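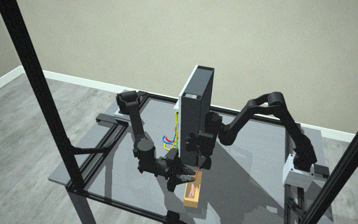
A visit to the Munik workshop in Wukdale

May | By Femi Fashola

Print this page | E-mail this page

The Munik workshop is in the back half of a former tile showroom in Wukdale, 54 miles from Binville. I drove over on Thursday with a trunk full of bearings that I had promised to drop off, and stayed until they locked up. Several people in our Binville group have asked what the Bassey build looks like these days, so I took notes.

Bassey is a two-arm bench robot. Titilayo Shehu started it in her garage and moved it to Munik when her car needed the space back. She still does most of the work, but other members have picked up parts of it, and the tools they need are all in one building now: a drill press, a chop saw with an aluminum blade, two printers and a decent electronics bench. Dues are paid by the month and include a shelf.

The parts bill stands at $2,497. Titilayo keeps it on a sheet taped inside a cabinet door. The motors are most of it. The black extrusion for the bench came next, and she says she would buy it precut if she did it over, as the saw at Munik was out of square when she started and several of the rails had to be trimmed again. I asked whether the total included mistakes. It does — there is a separate column for them.

Most of my visit was spent at the computer. They run every new task in simulation before anything moves on the bench, and the model has come a long way from the gray blocks I saw last time. It has the bench with its rails and posts, the arms on their white bases, and a plain room around it with a baseboard and a wood-look floor. The task they were working on has a tall dark tower on the tabletop with colored cables hanging down the left side, and a small open box in light wood just in front of it. The arms come in from opposite sides and meet over the far end of the box. There is a thin red stick up there between the two grippers, and a few slender pink pieces down in the box.

The sticks are what they care about. A stick that thin is a hard thing for the arms to pass between them, and the handover goes wrong if either gripper is off by much. Titilayo has the simulated stick set stiffer than a real one, and she wants to fix that before she trusts any of the results. The cables are mainly there to be in the way. She wants the left arm to have to keep clear of something, as it would on a crowded bench at home.

I asked why the tower was so tall. She said a low one let the right arm take a lazy path straight across, and she wanted to see it go up and over. On the screen it does make a high arch, with the elbow well up and the wrist coming down beside the tower. My concern was reach. I have a similar elbow on my own arm in Binville and it loses a lot of accuracy when it is carried that high. She thinks hers will be stiffer because the forearm is forked. We did not settle it.

Shadows took up a good half hour. The light in the model throws a broad one across the right side of the table and around the box, and one of the members wanted it softened so the box would be easier to see. Titilayo wants it left alone. The shop has one strong light over that corner and she would like the model to be at least as bad.

After a break for coffee we looked over the hardware. The left arm was apart on the electronics bench for a new wrist cable, so I did not see it run. The right arm was bolted down and went through its homing routine without trouble. It is quieter than I remembered. The shoulder still has a small knock when it changes direction, and the bearings I brought are for that. If they don't cure it, she will reprint the shoulder bracket with thicker walls.

Some things I wrote down to bring back to our group:

They label both ends of every cable, with the same number, before it goes through a joint. We label one end and regret it.

Joint limits are kept in a single file that both the simulation and the real arms read. I spent most of a weekend in the winter chasing a mismatch that this would have prevented.

Gripper fingers are printed in batches and treated as throwaway parts. Titilayo goes through a pair every few weeks and had 12 spares in a coffee can.

The emergency stop is on the post at hip height. Mine is on the tabletop, where I would have to reach past the arm to hit it. I moved it the next morning.

Munik is open to visitors on Thursday evenings, from 6 p.m. Park along the side, as the front lot belongs to the dentist. Bring safety glasses if you have your own pair; the loaners are badly scratched. Titilayo asked me to mention that she is looking for someone with a lathe who can make 3 spacers for the new shoulder. I have the drawing and can pass it on.

I plan to go back once the left arm is together again. There is room for two more in my car.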